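Flirngate Hand Controller, two-pack - long-term review

Rating: 4 out of 5
Used for: teaching pick-and-place by remote control
Time owned: since June

I bought the Flirngate set to replace a 3D mouse that I had used for teaching for a few years. The set is two handheld controllers, a base station, a charging dock and a license for the Pan recording software. Price as ordered was $2,095, shipping included. The second controller is the same as the first and can be set up for either hand.

My work is mostly bin picking with small mixed objects. I drive the arm through each pick by hand, the software saves the motion together with the camera video, and a policy is trained on the result. So what I care about is how many usable demonstrations I get before my wrist gives out, and how clean they are.

Setup

The base station wants a clear line to your hand and a solid mount. I first had it on a light tripod and got drift every time someone walked past. Bolted to a wall bracket it has been fine. Pairing takes a minute. Pan found the arm on the network without trouble, but the axis mapping was wrong out of the box - moving my hand left moved the tool away from me. There is a menu for this under Workspace, not under Controller, where I looked for it first. Save the mapping under a name. An update in the fall wiped the default one.

In the hand

The grip is a plain pistol shape with a trigger, a thumb button and a small wheel. You hold the thumb button to move the arm and let go to stop it, so you can reposition your hand partway through a reach. The trigger opens and closes the gripper, and the travel is long enough that you can close partway and wait. With the 3D mouse I only had open and closed, and a lot of soft or round items got shoved along the bin floor before I had hold of them.

Weight is fine for the first hour. After that I feel it in the forearm. I now record in blocks of 40 minutes and stop.

Motion scaling is the best part. The wheel goes from one-to-one down to very fine, and you can turn it while you move. I come in fast over the rim, roll the wheel down, and do the last few inches slowly. Pan records the scaled motion, so the slow part stays slow in the data. If you want even speed you have to resample it yourself later.

Recording

So far I have 2,826 saved demonstrations. Start and stop are on a double click of the thumb button, which sounds risky but rarely goes wrong. Discarding a bad take is a long press. I would like a spoken confirmation there, as the little beep for "saved" and the one for "thrown out" are too much alike, and I have lost good takes to it.

Playback on the arm is close to what I drove. The main weak spot is picks near a wall.

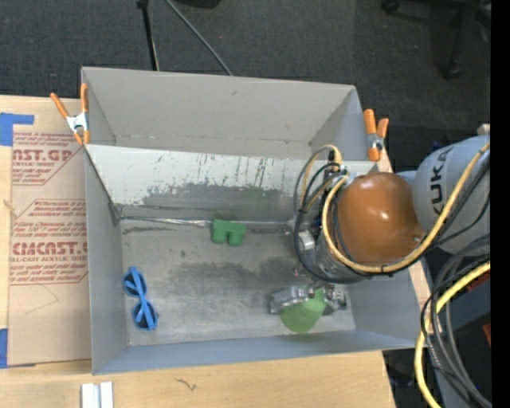

Rotation is where the old mouse was still better. If you need to turn the tool and hold its position, the Flirngate lets a little of your hand's wobble through. Pan has a lock for position only, and it helps, but it sits in a menu on the screen and can't be put on a button. I asked support and was told it is planned. For now I tap it on a tablet with my other hand.

I have also tried the Storkmont glove on a loan. It is better for multi-finger hands and worse for everything I do. With a simple gripper you are paying for finger tracking you will not use, and the glove gets warm.

Files

Each take is saved as a folder with video, joint positions and trigger values. The time stamps line up well. Export to Fernent format is built in and worked the first time. Names are made from the clock only, so add your own task label before you start or you will be sorting folders later.

Battery life is up to 2 days at my pace. Both controllers charge in the dock in under an hour and a half.

Good: partial trigger control, scaling on the wheel, dependable saving
Bad: beeps, position lock in the wrong place, tired forearm, mapping lost in an update

I would buy it again for single-arm work with a two-finger gripper. If most of your task is turning things in place, ask for a trial unit first, and keep your 3D mouse plugged in.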